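Storing plastic food boxes without losing your patience

In our small kitchen at Wulomthorpe the food boxes used to live in one deep drawer, and every evening I was looking for a lid. Now they stand on a small wire rack with two levels, and I can see each one of them.

First, wash and dry the boxes well. Boxes with ridges inside keep water in the corners, so I turn them upside down on a towel for a while before I put them away. I never close the lid on a box which is still damp.

Second, give the rack a flat floor. Small boxes tip over on open wires – a smooth panel cut to size is enough. Mine came from Grarex and cost 99 crowns.

Third, put the colored boxes in the back and the clear ones in front, or on the lower level. Then you find both quickly.

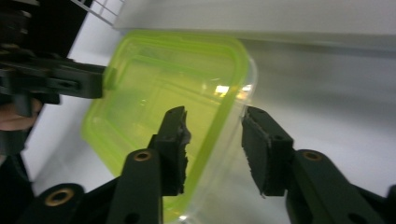
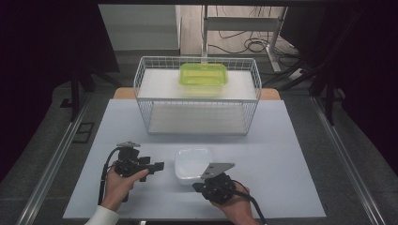

The green box, in both photos.

How do I remove the smell of onion from a plastic box?
Fill it with warm water and one spoon of baking soda, leave it overnight and rinse it in the morning. If the smell is still there, repeat it once more.

Lids I keep apart, standing on their edge in a narrow basket, the biggest at the back. A lid without a box goes out in January, when I check the whole shelf.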